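Sidalden Laundry Notes
README for the clothes-on-furniture collection, release 7

What it is

A set of 893 short written records of clothes being picked up off the furniture they were dropped on, and folded. Each record covers one garment, one piece of furniture and one attempt. The garments are the ordinary sort: T-shirts, shorts, jumpers, tea towels that somebody has decided count as garments. The furniture is mostly sofas, with a few armchairs and a bed.

The collection began as a quarrel between Ifigeneia Manolakis and Cirilo Aguirre over whether shorts are harder to fold than a shirt. They are. Cirilo has asked for it to be written down somewhere that he disagreed.

What is in the folder

records.csv — one line per garment, 893 lines
garments.txt — the names we use for clothes, with spellings
rooms.txt — notes on the rooms at Sidalden and Curkitz
old/ — the first 800 records as they stood in October, before we changed the colour names. Please don't mix them with the new ones. Teun Van den Broek has done it once already.

Columns

garment: taken from garments.txt. If you can't tell shorts from trousers because the thing is in a heap, write "shorts or trousers" and move on.
colour: main colour first, then trim. Plain words only. "Oatmeal" was removed in this release, along with "stone" and "biscuit", all of which were grey.
surface: sofa seat, sofa arm, sofa back, chair, bed, floor.
start: flat, bunched, inside out, or hanging.
result: folded, half folded, given up.
remarks: free text. Kept short by request of whoever has to read them, namely Dionysis Bakalis.

How to write up a bunched garment

1. Name the garment before anyone touches it. A heap has a way of looking like something else once it has been shaken out.

2. Write down the colour and the trim. Stripes go under trim even when they are the loudest thing about the garment. For red sportswear with double white stripes, put "red, white stripes" and leave the football opinions for remarks.

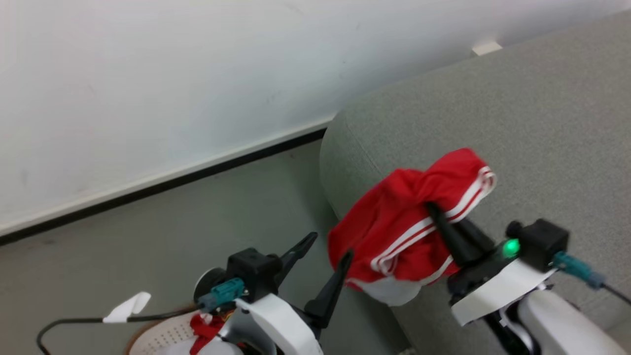

3. Find the waistband before you look for the legs. With bunched shorts it is the one part worth trusting, and the fold starts from there.

4. Record the surface as it was at the start. If the garment slides to the floor halfway through, that goes in remarks.

Known problems

Grey sofas are over-represented, as are people who own them. Socks were left out after 6 attempts and a long silence. The Curkitz records say "settee" throughout, and Jérémie Texier won't be moved on this — search for both words.

Changes and corrections

Last edited 28th May. Send corrections to Ifigeneia, with the line number. Messages that say only "one of the jumpers is wrong" will be filed with the socks.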